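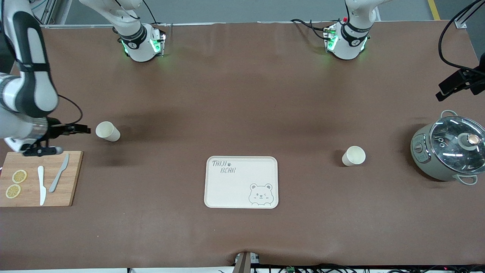 *A paper cup on its side, next to a wooden cutting board.*

I've been drinking coffee out of paper cups for most of my adult life, and I'd like to make a case for giving them up. I know, I know, you've heard it. But I don't want to talk about landfills, other people do that better. I want to talk about sitting down.

There's a little coffee place called Tradley a few blocks from me, and for years I was in and out of there in under a minute. Order, grab, lid, gone. Then one Sunday they ran out of lids (a delivery mix-up, I think) and the woman at the counter, Lacey Hebden, asked if I'd mind a mug. I minded! I had errands! But I took it and sat by the window for 15 minutes, and I remember that coffee better than the last 999 I carried down the sidewalk.

Coffee in a mug tastes different to me. You can smell it, for one thing, instead of sucking it through a slot the size of a fingernail. And you can't really leave with it, so you look out the window, or you read the flyers on the wall, or you end up talking to the man with the crossword about whether "Ruddock" is a bird or a last name. (Both, he says.)

My sister thinks all this is a luxury and she has a point. She's on the 6:30 bus with two kids to drop off first, and if you told her to sit down with a mug she would laugh at you. Fine. Paper cups are great for the bus. They're great for hospital waiting rooms and soccer games and long drives. What bugs me is getting one when I've already said I'm staying. I was at Duvivell last month, the big new place downtown with the leather chairs, and they have seats for maybe 30 people and no mugs at all. Who buys leather chairs and skips the mugs? I asked, and the kid at the register said they don't have a dishwasher. So get a dishwasher!

I'd happily pay a little more for it, too. Charge me a quarter for the washing up. Or do it the other way around and charge for the cup, the way grocery stores do with bags, and watch how fast people decide they have ten minutes after all.

Anyway, I still carry one out the door sometimes, mostly in December when I want something warm to hold. The rest of the year I'm at the window table at Tradley, and the blue mug with the chip in it is mine.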